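Gandance Shoe Care Log

A plain-text record of how dress and dance sandals hold up to cleaning, storage and repair. The log is kept by a small costume rental shop and covers shoes that go out for recitals, weddings and school shows.

Version 3. Replaces the January release, which had the repair table in the wrong date order.

Contents

pairs.csv — one row per pair, 170 rows
cleaning.csv — one row per cleaning
repairs.csv — one row per repair
notes.txt — longer remarks that did not fit in a cell

All files are UTF-8 with commas as separators. Empty cells mean the value was not written down. They do not mean zero.

Fields in pairs.csv

pair_id: a number painted inside the left shoe. Numbers are never reused, so there are gaps.
size: US women's size as printed by the maker. Where the print has worn off, the size was taken from the insole length and the size_source field says "measured".
upper: leather, satin, coated or mesh. "Coated" covers anything with a smooth plastic face, including pearl finishes.
closure: buckle, elastic, snap or none.
trim: stones, beads, bow or none. Glued and sewn stones are both entered as "stones". Use trim_fix to tell them apart.
first_out: month of first rental.
retired: month the pair was taken off the shelf for good, blank if still in use.

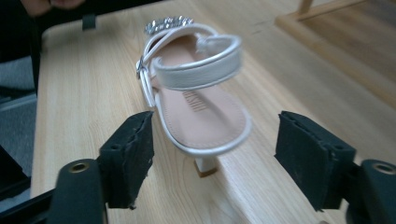 Cleaning entries use a short code for the method. D is a dry brush, W is a damp cloth with mild soap, and S is a solvent wipe. Solvent wipes were stopped on coated uppers after version 1 because the finish went dull near the toe. The old entries are still in the file, so filter them out if you are comparing results by method.

After a damp cleaning, pairs rest for 48 hours with paper in the toe before they go back on the shelf. Pairs that went out sooner are marked "short" in the rest field.

Repairs

The repair codes are listed at the top of notes.txt. Most rows are lost stones, stretched straps and worn heel tips. Cost is in US dollars and covers parts only. Work sent out to Jakubowski is marked J and the cost there includes labor, so do not add the two together.

Glue changed partway through the log. Rows before the change say Cikus and rows after it say Reniner. The switch was made for price, and the log was never set up to test one against the other. Older repairs have also had more time to fail.

Known problems

Wear scores run from 1 to 5 and were given by whoever was at the counter. Two people scoring the same pair often differ by a point.

Rentals under 30 minutes, mostly try-ons that were rung up by mistake, were removed by hand. A few may be left.

Pair 200 appears twice in cleaning.csv with the same entry. It is a typing error and will be fixed in the next version.

Heel height was dropped from this release. It had been measured at the back on some pairs and at the inside edge on others — the old column is in notes.txt for anyone who wants it.

Use

Free to copy and change. Please keep the version number with any copy you pass on. Customer names and rental prices were never part of the log and can't be supplied.

Corrections are welcome. Send the pair_id, the file name and the row as it should read.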